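Section 5: Setting Up the Pouring Chore

Okay, this is the chore everybody asks me for first, and it's the one where I have to lower expectations a little. Can the Cetska arm handle dry food in your kitchen yet? Sort of! It can do it on a clean white table with the lights where it likes them. Your own counter, with the toaster and the mail on it, is a much harder job, and I'd leave that for later.

Before you start, you need the arm bolted down (Section 2), the Ginov software running, uncooked white rice, a deep steel mixing bowl and a clear plastic cup.

1. Wipe the table and let it dry.

2. Put a shallow layer of rice in the bowl. You want the bottom mostly covered and no more than that.

3. Stand the cup to the left of the bowl with a bit of table between them. Leave the right side clear so the arm has somewhere to come down.

4. Send the arm to its home position, up high with the fingers open.

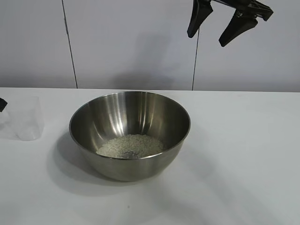
5. Open the Ginov panel, pick Pour and Scoop, and press Learn Table. Keep your hands out of the way for 15 seconds while it looks around.

6. Click the rim of the bowl on your screen, then the rim of the cup. Clear plastic is hard for the software (it's hard for me too, before coffee), so if the outline lands in the wrong place, drag it over by hand.

7. Press Slow Run and stay close to the stop button.

Caution: Never reach in to rescue a tipping cup while the arm is moving. Hit stop first. Rice sweeps up just fine.

Note: If you get error 238, the arm has lost track of the rim. Go back to step 6. Naomi Makokha on our Vuvudberg support desk gets more calls for this one than for anything else, and a second try at clicking the rim usually fixes it.

Checking the wrist view

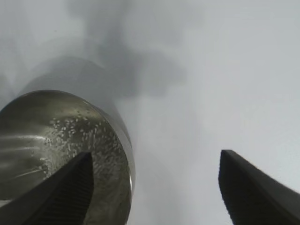
I check the wrist view before every run, and I'd really like you to get into the habit. Switch to it from the Tamura menu and look for both fingertips first. The pads should have clean ridges all the way along, so get a dry toothbrush in there if they're dusty. Next, look at how the metal meets the light. Those pale streaks on the steel are the kind of thing that can fool the edge finder, and so can a big soft shadow on the white behind it. Move your lamp a little, press Learn Table again, and compare.

Osamu Nomura, who wrote the pouring routine, still measures his own rice with a cup and his own two hands. I'm closer to letting the arm do it, as long as I'm in the room. Once you've had 5 clean slow runs in a row, you can turn on Normal Speed in Section 6.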